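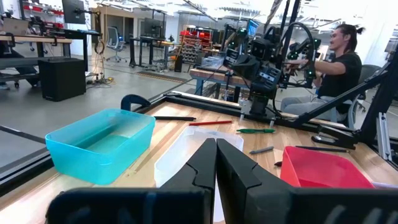 Three bins and a tabletop with pens, markers and a red pencil waiting to be sorted.

The Great Pen Sort is back!

If you came to the Catterall Street craft room any time in December, you know what state our pens were in. There were pens in the paper drawer, pens in the mug by the sink, pens down the side of the green couch, and a whole shoebox labeled "PENS (GOOD?)" that had been sitting on top of the bookcase since before I joined. The question mark on that label has been bothering me for two years. So we're starting the new year the way I have wanted to start it for ages, with a proper pen sort, and I can't tell you how happy this makes me.

The first session was on 7th January, straight after Gwawr Gape's bookbinding group finished up, and most of the bookbinders stayed on for it (thank you, thank you!). We had cocoa, we had the good lamp on, and we got through the mug, the paper drawer and about half of the shoebox before it was time to go home. The other half of the shoebox is waiting for you.

How the bins work

We've gone with three plastic bins this year: a clear frosty one, a turquoise one and a pinkish red one. Last year we used old cookie tins, and you had to lean right over them to see what was in there, and the lids kept wandering off to be used as paint palettes. The bins stay open. You drop a pen in and you move on to the next one. I love them.

Turquoise is for keepers. If it writes a clean line the first time, or after a couple of scribbles, it goes in turquoise and will end up back on the shelves for everybody to use.

Red is for the ones that are done. Dried-out markers, ballpoints that skip, anything with a split barrel. Be brave with this bin. I know it's hard to let go of a purple marker when it still has a tiny bit of purple in it, but a tiny bit of purple is no use to a kid who wants to color in an entire dragon.

The frosty one is for "needs something." A pencil that only wants sharpening goes in there, and so does a pen that's missing its cap, or a marker that might perk up if it's stored tip down for a night. Nigel Bainbridge has claimed this bin as his own and takes it home in a tote bag at the end of each session. He came back last spring with 24 pencils sharpened so beautifully that we put them in a jar and were scared to use them.

Spread them out first

My one piece of advice, and I'll say it to anyone who'll listen: don't sort out of the box. Tip a handful out on the table, spread it around with your palm, and then pick things up one at a time. A green marker next to a red pencil next to a black pen is easy. A fistful of all of them, tips every which way, is how I got ink on my good sweater.

Small handfuls are better too. We tried emptying an entire drawer onto the table last year and it was so discouraging to look at that two of us went off and reorganized the yarn. With a few things out at a time you can clear the table, feel very pleased with yourself, have a sip of cocoa and then tip out the next lot.

Pens and pencils will roll, so try to keep them toward the middle of the table. If you hear one go, please do get down and find it, especially on the window side where the floor slopes.

The scribble sheet

Every pen gets tested on the scribble sheet before it goes in a bin. It's a long piece of brown paper off the end of the roll, and by the end of the first session it was so full of loops and zigzags and little faces that Gwawr asked if she could have it for book covers. Yes! Of course she can! If you're testing, please fill the gaps before you start a new sheet, and if you're any good at drawing cats, draw a cat. Someone started a row of them along the bottom and it would be lovely to get it all the way across.

Gray markers need an extra look, by the way. Some of ours are true gray and some are black ones on their way out, and the only way to find out is to draw a line, wait a moment, and draw another next to it. If the second one is paler, it's red bin time.

Black pens

We have so many black pens. I don't know where they come from. I have never bought one for the craft room, and Gwawr says she hasn't either, but last year's tally (kept by Nigel, who likes a tally) came to 300, and that was only the ones that worked. So this year the rule for black pens is stricter: if it isn't a pleasure to write with, we don't keep it. The extra working ones will be bundled up with rubber bands and sent over to the Codesby reading club, who have asked for 40 and will be getting 40 very nice ones.

What we could really use more of is colored pencils, reds and oranges most of all. The reds always go first. Every red pencil in the building seems to be the length of my thumb, so when a decent long one turns up it gets a small cheer from around the table. If you have any at home that aren't getting used, bring them along and they can go through the sort with everything else.

Where it all goes afterward

The keepers are going on the low shelf by the door, in the glass jars from the Stimow jam sale, grouped by kind. Pencils in one, ballpoints in the next, thin markers, fat markers, and then one jar for oddities (the gold ones, the one that smells of grape, the four-color clicker with no blue). I did want to arrange the markers by color as well. I was talked out of it. I still think it would have looked wonderful.

The red bin gets emptied at the end of each session, and the contents go in the bag under the sink. The school in Cleltard collects old pens and markers for recycling and I'll be driving the bag over when it's full, so please don't put any of them in the regular trash. Pencil stubs can stay with us. The little ones in the Saturday group use them for making tiny fences, and they can't get enough of them.

Come and sort with us

We'll be at it every Monday evening for the rest of the month, from when bookbinding ends until the cocoa's gone. You don't need to sign up or bring anything, and you don't need to stay for the whole thing. Ten minutes and one handful is a real help. Kids are very welcome and are much tougher than the grown-ups when it comes to the red bin.

The side door is the one to use, and the code is still 2333. Come up the stairs, turn left at the coat rack and follow the sound of people clicking ballpoints. If you've got pens of ours at home (we've all done it, I found three in my glove box), slip them onto the table when you get in and we'll treat them like all the rest.

Next up after pens is scissors, and I already have thoughts about the scissors. If you'd like to help with those, tell me or Gwawr on a Monday and we'll put your name on the board.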